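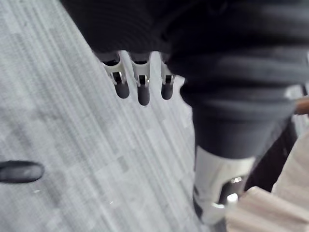
Carpet tile has a reputation problem. Most of us met it at school or in a dentist's waiting room, in a colour chosen to hide things, and few of us thought of putting it in a house.

That is changing, mainly because of rentals and home offices. A tile measures 50 by 50 centimetres, so one person can carry a box up the stairs, and a cut piece costs little if it goes wrong. At Studia, a shared workspace in the old Purkside bakery, the owners pulled up a glued broadloom and laid tile over the whole ground floor. It took 52 boxes. They chose a grey.

Grey remains the safe choice, and the one most shops keep in stock. A flat mid-grey shows every crumb and thread. A streaked tile with some off-white in it is more forgiving, although pale fluff will still catch your eye in the afternoon light. Take two samples home, put them by the window and leave them there for a few days before you order.

The direction of the pile matters more than the shade. Every tile has an arrow on the back. Lay all the arrows the same way and the floor reads as one sheet, with only a slight change of tone at the joins. Turn each tile a quarter and you get a checkerboard, which some people like. Studia laid theirs one way in the main room and quarter-turned the hall. The hall looks busier, but it hides wear at the door.

Start from the centre of the room and work out, so the cut tiles end up along the walls. Use a sharp blade and cut from the back. Tackifier is enough in most rooms, and it lets you lift a single tile later. Jõgi and Gondex both sell adhesive tabs, which suit renters.

Keep spares. The usual advice is to order a little extra, and Studia put 13 tiles in a cupboard, stored flat. They have used four, all near the coffee machine.

Vacuum along the pile, then across it. For spills, blot first. If the stain stays, lift the tile, rinse it in the laundry sink and let it dry fully before it goes back down.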